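Cell notebook, Illville shop – June, started 7:40 a.m.

Gripper day! I've been wanting to get at the Pleddale cell properly since the spring changeover, and the line side finally gave us a whole shift with it. Notes as I go, tidy later (or never).

State on arrival: arm parked, air on, fault list short. Two entries, both "grip width out of range" on close. Same fault we had before, same corner of the work area, so I went in thinking fingertips. Pulled both fingers and put them on the bench. The right one had a shiny flat on the inner edge near the tip, nothing you'd notice at a glance but you can catch it with a fingernail. Left one fine. I swapped the pair anyway. We tried a new finger against an old one once and spent an afternoon chasing an offset that was nothing more than wear on one side.

Cleaned the mounting faces with a dry cloth, then alcohol. There was a smear of old threadlocker in one of the screw holes that kept the screw standing proud. I bet that's been there since Trostbridge had the cell. Picked it out with a scribe, chased the thread, new screws, snug in a cross pattern and then torqued. Paint pen marks on all the heads so we can see if one walks.

Zeroing. The order matters here and the printed sheet still has it wrong, so once more for the binder:

Open fully, power cycle the gripper only, leave the arm alone.
Close on nothing, slow speed, lowest force. Wait for the width to settle.
Set zero.
Open, close, open, close. Read the width each time. If it wanders, go back and check the screws before touching the software.

Mine came back to zero every time, first go. Lovely.

9:30. Cycle test on empty closes, 100 of them at half speed. No faults. The sound is different with the new pair, a flatter click, and I like it. Counter on the gripper page read 398 when I started, so whoever reset it did so after the last service. Please write it down when you do that! I'm logging from 398 as the base.

Wrist camera next. The bracket had crept round a hair and the picture was tilted compared with the reference shot in the folder. Loosened the clamp, squared it up on the calibration card, tightened, checked again. Cable gets a new tie at the elbow because the old one was pulled tight enough to dent the jacket. Left a proper loop this time. Ran the wrist joint to both ends and watched the loop: plenty of slack, no snag.

Redid the hand-eye calibration with 13 poses. The script will take fewer, but I had the time and the low-angle ones are where we always lose accuracy. Residuals better than the last set in the folder. Saved as a new file, old one kept next to it, so don't delete either until we've run a week on this.

11:15. On to printed packages. Slow approaches from low down, fingers closed, straight in toward the carton and stop. What I want from these is a check that the tips sit in the middle of the picture where the overlay thinks they are, and a feel for how much the print smears when the arm is moving. 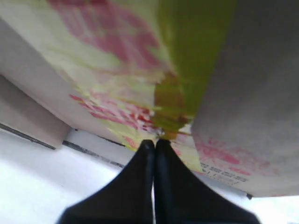 Exposure is the next thing to play with. The white surface is washing out in the low poses, and if I shorten the exposure to tame it we should get less smear on the print as well, so it's two wins from one setting. I'd like to try it in small steps with the same approach path repeated, and keep a frame from each. The Chaudhary lights are on a dimmer now, which gives us something to trade with if the gray panels go too dark.

One thing to watch: small text. Don't plan on reading any of it from this camera on the move. If the label check ever comes back onto the wish list, it needs a pause in the path, a full stop with a settle time, and probably a better lens.

Still open:
– new torque values into the binder, cross out the old sheet
– order another finger pair, the shelf is bare
– exposure steps, same path, half speed
– measure the worn finger before it goes in the bin (I want a number for the wear)
– ask Trostbridge if they have the original bracket drawing

Cell is back in auto at reduced speed. Old fingers are in the bag in the top drawer, right one marked with tape.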